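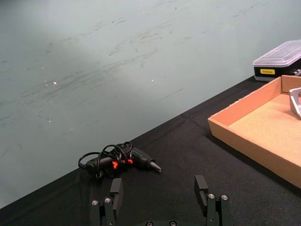 *Heißklebepistole auf schwarzem Tischtuch, das Kabel in Schlaufen darüber.*

**Grolley lässt Waketti noch nicht los**

4. Apr. 2019. Kurz vor Redaktionsschluss, deshalb nur das Wichtigste.

Grolley bleibt dran. Das zweite Angebot für den Klebstoffhersteller Waketti liegt seit gestern Abend auf dem Tisch: 477 Millionen Euro, alles in bar. Das erste lag bei 447 Millionen und war nach wenigen Tagen abgelehnt. "Spiegelt den Wert des Unternehmens nicht wider", hieß es da, der übliche Satz eben. Diesmal klingt es aus Waketti etwas freundlicher. Man prüfe. Mehr war am Telefon nicht zu holen.

Rechnen wir kurz: 30 Millionen mehr. Für ein Haus, das im letzten Jahr kaum gewachsen ist, kein schlechter Aufschlag. Andererseits hat Waketti das Geschäft mit Schmelzklebern für Verpackungen, und genau das fehlt Grolley. Alles andere (Bauchemie, Dichtmassen, das kleine Bastelsortiment) würde man wohl mitnehmen und irgendwann weiterreichen. Bestätigt ist davon nichts.

**Wer entscheidet**

Prirnham hält 17 Prozent und ist damit größter Einzelaktionär. Hat beim ersten Angebot geschwiegen, schweigt auch jetzt. Aus dem Umfeld hört man, unter 500 Millionen werde man nicht verkaufen. Kann stimmen, kann auch Taktik sein. Die Gründerfamilie ist sich dem Vernehmen nach nicht einig, die jüngere Generation will eher raus.

Einblick in die Bücher hat Grolley bisher nicht bekommen. Das ist der eigentliche Knackpunkt. Ohne Zahlen zu Pensionen und Lieferverträgen will die finanzierende Bank nicht fest zusagen, ohne feste Zusage will Waketti die Bücher nicht öffnen. So dreht sich das seit Wochen im Kreis.

**Und Munro?**

Wird immer wieder als dritter Name genannt. Hatte vor zwei Jahren schon mal angefragt, damals nur für die Verpackungssparte. Auf unsere Anfrage gestern: kein Kommentar. Ein Gegengebot wäre teuer, Munro hat die letzte Übernahme noch nicht ganz verdaut. Ausschließen würde ichs trotzdem nicht.

**Kartellrecht**

Eher kein Problem im Inland, die Sortimente überschneiden sich wenig. Bei den Industrieklebern in Osteuropa könnte man genauer hinschauen. Rechnet mit ein paar Monaten Prüfung, falls es überhaupt so weit kommt.

**Was jetzt ansteht**

- Antwort von Waketti auf das zweite Angebot: noch im April
- Hauptversammlung: Termin steht, Tagesordung noch nicht
- Betriebsrat will Zusagen für beide Werke, schriftlich

Die Aktie hat heute früh angezogen, blieb aber unter dem gebotenen Preis. Der Markt glaubt also noch nicht so recht dran. Wer Papiere hält, muss im Moment garnichts tun, die Annahmefrist läuft noch nicht.

Fragen zum Thema bitte einfach als Antwort auf diese Mail, ich sammle sie für die nächste Ausgabe.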